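Gement – Jeu de données « plan de tri »
Fiche descriptive

Résumé

Gement rassemble des séquences de rangement de petits objets sur une surface de travail plane. La fiche porte sur le plan, son quadrillage et les contenants ; le format des fichiers est traité dans le document FORMAT.

Contenu

Séquences : 3 012
Objets référencés : 262
Sites : 2 (Clostgate, Paterson)
Licence : usage de recherche, redistribution soumise à accord

Préparation du plan

Le plan est recouvert de papier brun, tendu à plat et remplacé dès qu'un pli gêne la pose. Des bandes de ruban bleu foncé délimitent des zones rectangulaires. Elles sont posées avant le début d'une série et ne sont pas déplacées en cours de série. Un changement de quadrillage entraîne un nouvel identifiant de série.

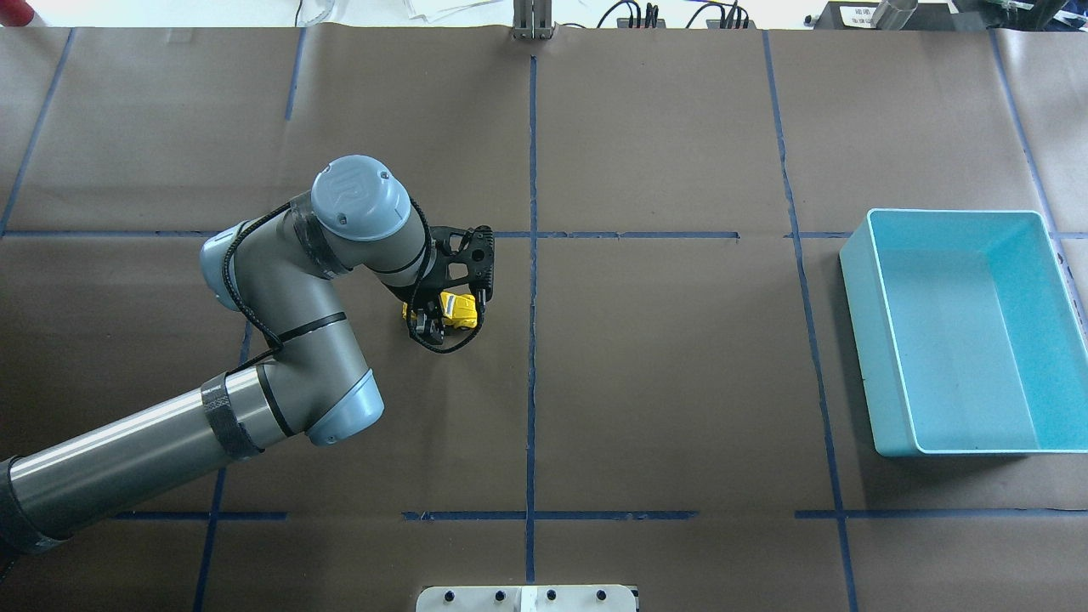

Fig. 1. Plan quadrillé au ruban bleu, petit objet jaune tenu au-dessus du papier, bac bleu-vert clair vide à droite.

Les zones n'ont pas de fonction fixe. Le fichier zones.csv donne, pour chaque série, leur numérotation et leur rôle (départ, attente, arrivée). Un objet posé à cheval sur un ruban est rattaché à la zone qui contient la plus grande part de son emprise.

Objets et contenants

Le catalogue Cimano regroupe les objets par taille, couleur dominante et rigidité. Les jouets de petite taille et les blocs y partagent la classe 6, leur distinction s'étant révélée peu reproductible à l'annotation. Les bacs sont annotés à part, avec un champ « état » (vide, partiel, plein).

Limites connues

- Le brun du papier réduit le contraste avec les objets en carton.
- L'éclairage diffère entre Clostgate et Paterson ; aucune correction colorimétrique n'est appliquée.
- Les séries de mai enregistrées à Paterson n'ont pas de champ « état ».

Versions

v2 : renumérotation des zones, ajout du champ « état ».
v1 : première diffusion, Clostgate seul.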